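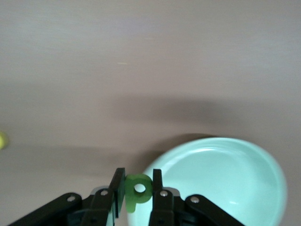
Figure 19. Wrist camera view: letter held between the fingers, bowl at lower right.

4.2 Recording a pick-and-place demonstration by remote control

Use this procedure to record the letter-to-bowl task on a Flelilero arm with the hand controller. If you are guiding the arm by hand, go to section 4.3 after step 3.

Before you start

Complete the wrist camera check in section 3. Put the bowl and the letter on the table within reach of the arm. Vary their positions between recordings, but leave enough space next to the bowl for the open fingers.

CAUTION: Keep hands and sleeves off the table while the arm is live. The arm follows the controller even when recording is paused.

1. Turn on the arm and wait for the status light to turn solid green.

2. On the tablet, open Teach and select New Task. Type a task name in plain words, such as "put the letter in the bowl." Use the same wording for every recording in the set.

3. Tap Home. The arm moves to its start position and the fingers open.

4. Hold the controller level and squeeze the side grip to link it to the arm. Move slowly until you get a feel for the scale.

5. Tap Record. A short tone sounds.

6. Lower the open fingers over the letter and pull the trigger to close them. Stop pulling when the letter is held. Foam letters need very little force. The default limit of 2 is suitable.

7. Lift the letter straight up until it clears the rim of the bowl.

8. Move across until the letter is over the inside of the bowl. In Figure 19 the letter overlaps the rim in the camera view. Do not judge the release point from this view alone. Look at the table as well.

9. Lower the letter a little and release the trigger.

10. Raise the arm, then tap Stop. Choose Keep or Discard.

NOTE: A slow recording is fine. A recording with a long pause in the middle should be discarded, as the arm will learn the pause.

NOTE: If you drop the letter and pick it up again, you may keep the recording. Mark it Recovery.

How many to record

Plan on about 110 kept recordings for one task. Fewer may be enough if the bowl always stays in the same place.

If the arm stops

Error 3382 means the controller moved faster than the arm can follow. Let go of the side grip, tap Clear, and return to step 3. The unfinished recording is deleted.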